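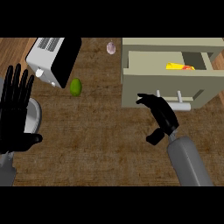 Figure 4. Household objects on a brown floor with a wood-grain texture, beside a khaki cabinet with an open drawer.

4.2 Where things get put down

We came to the question of putting things away by a rather roundabout path. Our first round of home interviews in Kedemari was meant to be about cooking, and we had a whole list of questions about meals, but people kept drifting (happily, and with a good deal of laughter) toward the matter of where their belongings lived. By the time we had spoken with 64 households it seemed only fair to follow them there.

What struck us most was how warmly people spoke of their temporary places: the chair that holds the coats, the step where the mail waits, the stretch of floor near a drawer that somebody means to fill on Saturday. We began calling these spots "landings," a word borrowed from a grandmother in Illés, and the name stuck with all of us.
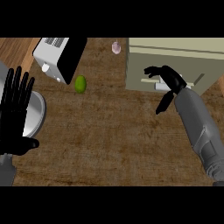

Landings were far more common in homes where three generations shared a kitchen, and we think the reason has a lot to do with courtesy. One woman told us she would never put her daughter-in-law's things away herself, as "she has her own order, and I would only spoil it." Leaving an item out in plain sight was a small way of handing the choice back to its owner. We heard much the same in Casach, although there the older men were the ones who held back.

Of the 188 landings that residents listed in their diaries, most were cleared at the end of the week and then filled again by Monday evening. We return to the diaries in Section 5, where the households in Brelteo, who kept theirs through January, are treated separately.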